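Table-Top Arm Tips, Part Two: Keeping the Kitchen Cell Happy

Last updated in June by Paavo Ikonen

The first page of these tips got passed around Wendbridge so much that I've been stopped in the hallway with follow-up questions, and I love it! Most of them are about the same few things: cables, wobble, sticky fingers (the gripper's and ours), and why an arm that picked up the colander fine before lunch misses it after. So I've put down what I do at our kitchen table cell, in the order I tend to do it. If you look after a small arm with a two-finger gripper and a camera on the wrist, most of it should carry over.

Before anything else: stop the arm and cut its power before you put your hands on it. If your model can sag when the brakes let go, support it first. Follow your own manual where it differs from me.

Clear it, wipe it, put it back

I start with the table. Everything comes off – plates, bowl, colander, all the play food – and goes in a bin in the order I'll want it back. Then I wipe the top with a damp microfiber cloth and a tiny drop of dish soap, and go over it again with plain water. Skip the spray polish. I used it once and the plates skated around like air hockey pucks for the rest of the week.

Use a cotton swab for the holes in the tabletop. Crumbs of foam and dust collect down there, and if you ever need to bolt a fixture in, you want the threads clean. A drinking straw taped to the vacuum nozzle works too, and is much more fun.

While the top is bare, push down on each corner with your palm. If the table rocks, fix that before you touch a single setting on the arm. I can't say this loudly enough! Turn the leveling foot a little, push again, turn it a little more. I've spent whole afternoons on calibration when the real trouble was one foot that had backed itself out.

When you put things back, leave yourself room for the arm to come in from its own side without brushing anything on the way. Tall and tippy things go farthest from the path. The ketchup bottle lies down on its plate in our layout and I like it that way.

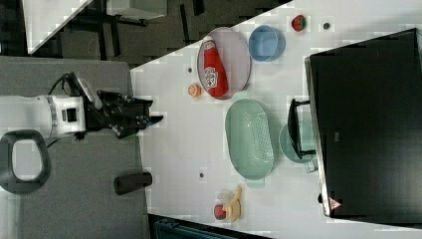 Gripper fingers

Gripper fingers are the part that does all the touching, so they get dirty first. Close them slowly with nothing in between and look at the gap from the side. You want the faces to meet evenly from top to bottom. If they touch at the tip and show daylight higher up, check the screws before you decide that a finger is bent. Nine times out of ten, in my experience, it's a screw.

To clean the pads I use isopropyl alcohol on a lint-free cloth, wiping in one direction, and then I leave them alone until they're fully dry. Check what your pads are made of first, as some rubbers don't care for alcohol. For those, soapy water on a cloth is fine.

A paper test is my favorite quick check. Close the fingers on a strip of printer paper and tug it gently. Try again near the tips, in the middle and up high. The tug should feel about the same everywhere. Write the result on the sheet taped to the controller cabinet, even when it's boring – a month of boring results makes the odd one jump out.

Thin plates deserve a word of their own. Plates are harder than they look! The fingers have to come down open, over the rim, without pressing the plate into the table. I bring the arm down by hand control at the slowest speed, stop above the plate, and look at it from two sides with my eyes at table height before going the last bit.

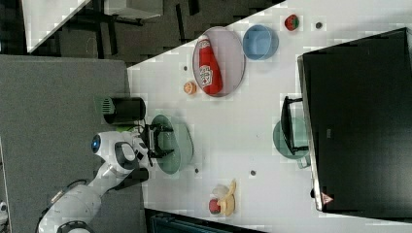
If you have the patience, do the same with every object on your table once, and save the stopping height for each one. Marcus Haverford keeps his in a little pocket notebook with a pencil on a string, and I used to tease him for it, and then our shared drive went down for a morning and his was the only cell still running. I have a notebook now.

See-through objects are a special treat. A clear green plate on a white top can fool a camera that has no trouble with a bright bowl. Before you go hunting in the software, try moving your lamp. Shining it from the side gives the rim a bit of shadow, and that may be all it needs. A matte top helps a lot too. If yours is shiny, a sheet of plain white shelf liner, stretched flat and taped under the edges, is a cheap thing to try.

The wrist camera

Blow first, wipe second. A rubber bulb blower from a photo shop gets the dust off, and then a clean lens cloth takes care of the smudges. Never the cloth you used on the gripper! I keep them in separate zip bags with the word LENS on one in very big letters.

Check that the camera body hasn't turned in its mount. I put a thin pencil line across the mount and the body on day one, and now a glance tells me whether it's shifted. If the two halves of the line don't meet, loosen, turn it back, snug it down, and run the camera calibration again. Don't skip the calibration just because the line looks perfect. A pencil line is thick compared to what the arm cares about.

Cables, cables, cables

My favorite chore, and yes, I know how that sounds. Cables on a moving arm want slack at the joints and hardly any between them. Too tight and they pull at the connector each time the wrist rolls over. Too loose and they hang down where the work is, sweep a strawberry off the table and get themselves caught on a handle.

Here's how I set mine. Move the arm slowly to its farthest reach in each direction, one joint at a time, and stop at the end of each move. Look at every loop. It should still have a bit of curve left in it. Then fold the arm up close and look again, now for loops that flop toward the fingers or the table. Only when you're happy in both positions do you tighten the ties.

I use the reusable hook-and-loop ties from Ullska wherever I can, snug enough to hold but with room to slide a fingernail under. Plastic zip ties are okay on the parts that don't bend, as long as you trim the tail flush. A tail cut at an angle will find your knuckles sooner or later.

Feel along each cable with your bare fingertips (power off!). Flat spots, shiny patches and little stiff sections all show up by touch well before you can see them. Pay the most attention to the stretch right beside a tie and the stretch right before a connector.
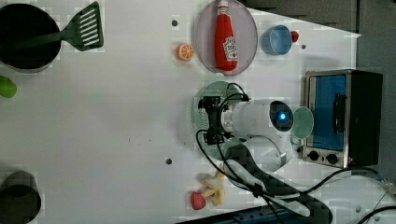
When a cable does need replacing, take a photo of the old one in place before you undo anything. Take it from above and from both sides. Then lay the new one on top of the old route, tie it, and take the old one out last. I've done it the other way around and ended up with a beautiful tidy cable that was a hand's width too short at full reach.

Our spares come from Kyriakidis, and I write the order number on a bit of masking tape and wrap it around the spare itself. The wrist cable is 1810 in our book. No more opening three boxes to find the right plug.

Screws and joints

Go around the joint covers with the proper driver and check each fastener lightly. You're only asking if it's loose, so please don't lean on it. Anything that holds load gets the torque wrench and the figure from your manual. A dab of paint pen across the screw head and the housing makes the next round quick, just like the pencil line on the camera.

Listen, too. Run each joint slowly with the radio off. I do it first thing in the morning when the building is quiet. A steady hum is what I'm after. Clicking, or a rough patch that comes at the same angle each time, goes on the sheet and gets a call to the service desk before any more work is done. At 2000 hours on the counter I book our arm in regardless, and while it's away I catch up on the Levberg shelving that never gets dusted.

Putting the layout back exactly

Once everything's clean and tight, reset the table. I mark positions with small dots of low-tack tape on the outside of where each thing sits, so the dots don't end up underneath and tip it. Then I take a straight-down picture from a fixed spot and compare it with the last good one. Flip back and forth between the two on a screen and anything that moved seems to hop. It's wonderfully easy to see!

Start with big things (the oven, the plate, the colander) and finish with the little fruit. Turn handles the same way each time. A mug with its handle swung around is a whole different mug to a gripper.
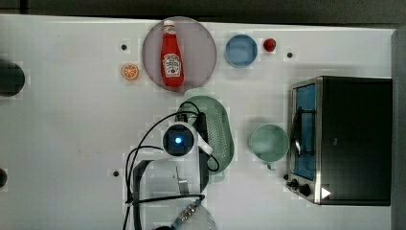 Wrist over the colander, with the mug and the toaster oven to its right.

Run the first pick at low speed with your hand by the stop button. If it goes well, run it again from a different starting pose, and then bring the speed up in small steps. I let it do 37 slow cycles after a cable change, which is long enough to drink a coffee and watch how the loops settle.

Questions about grippers with suction cups: I don't have one, so I don't know, but I'd love to hear from someone who does. Leave a note at my desk or in the comments, and tell me what you clean the cups with.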